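Plallar Tischarm mit Simulationspaket im Küchenbetrieb: Test nach 22 Wochen
Kategorie: Betriebstechnik / Gemeinschaftsverpflegung
Stand: 01.12.2024

Der Plallar ist ein weißer Gelenkarm mit Parallelgreifer, der vom Systemhaus Perrin für Kleinküchen und Teeküchen mit Ausgabebetrieb vertrieben wird. Zum Lieferumfang gehören Arm, Steuerung, Schutzabschaltung und eine Lizenz der Simulationsumgebung Tulteo. Getestet wurde in der Betriebsküche eines mittelständischen Dienstleisters, in der sieben Beschäftigte in zwei Schichten arbeiten. Aufgabe des Arms: kleine Portionsstücke aufnehmen, umsetzen und ablegen, in der Regel Gebäck und Würfelware für die Nachmittagsausgabe.

Einrichtung

Die mechanische Montage dauerte einen Vormittag. Deutlich mehr Zeit kostet die Vorbereitung in Tulteo. Die Küche wird dort als Modell angelegt, mit Arbeitsplatte, Kochfeld, Ober- und Unterschränken, und jede Greifbewegung läuft zuerst virtuell. Das Handbuch empfiehlt 2.000 simulierte Durchläufe je Aufgabe, bevor der Arm freigegeben wird. Wir haben bei der ersten Aufgabe nach 825 abgebrochen und es bereut: Im realen Betrieb fuhr der Arm zu dicht an die Griffe der Oberschränke, die Schutzabschaltung griff mehrfach pro Schicht. Nach dem vollständigen Lauf trat der Fehler nicht mehr auf.

Die Oberfläche von Tulteo ist nur auf Englisch verfügbar. Materialeigenschaften wie Reibung und Gewicht müssen von Hand eingetragen werden, die mitgelieferte Bibliothek enthält vor allem Geschirr und kaum Lebensmittel.

Greifverhalten

Feste Stücke mit geraden Kanten nimmt der Greifer zuverlässig auf. Bei mürbem Gebäck ist die kleinste Schließkraft noch zu hoch, hier blieb Bruch liegen. Die kurzen Finger sind leicht zu reinigen, verlangen aber, dass der Arm sehr tief über die Platte geht. Neben einem Kochfeld ist das eine Einschränkung, die in die Gefährdungsbeurteilung gehört.

Auswirkungen auf die Arbeit

Die Stellenzahl blieb unverändert, die Verteilung der Tätigkeiten nicht. Das Bestücken der Ausgabe war früher eine Aufgabe für ruhige Phasen, im Stehen, häufig zu zweit. Sie entfällt weitgehend. Dafür gibt es nun eine Person pro Schicht, die den Arm überwacht, Störungen quittiert und neue Aufgaben in Tulteo anlegt. Diese Rolle war zunächst nicht im Dienstplan abgebildet. Erst nach der Umstellung auf die Planungssoftware Kalenden wurden dafür feste Zeiten eingetragen — bis dahin lief die Modellpflege nebenher und meist über dieselben zwei Personen.

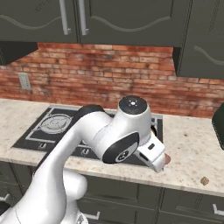 Die Schulung durch Perrin umfasst einen Tag und reicht für die Bedienung aus, für das Anlegen eigener Modelle nicht. Drei der Beschäftigten arbeiten inzwischen sicher in der Simulation, die übrigen beschränken sich auf Start, Stopp und Quittierung. Eine höhere Eingruppierung war damit bisher nicht verbunden. Wer das System beschafft, sollte diese Frage vor der Inbetriebnahme mit dem Betriebsrat klären.

Positiv bewertet wurde im Team, dass sich Änderungen gefahrlos am Bildschirm erproben lassen. Kritisiert wurde der Platzbedarf: Solange der Arm arbeitet, ist der betreffende Plattenabschnitt gesperrt, und das Kochfeld bleibt abgeschaltet.

Wertung

Mechanik: gut
Simulation: gut, Bibliothek lückenhaft
Dokumentation: befriedigend
Schulungsangebot: ausreichend
Entlastung im Betrieb: befriedigend

Für Küchen mit gleichbleibendem Sortiment ist der Plallar brauchbar. Bei täglich wechselnden Artikeln übersteigt der Aufwand in Tulteo die eingesparte Zeit. Ein Nachtest mit der für Februar angekündigten Greifervariante mit weichen Fingern ist vorgesehen.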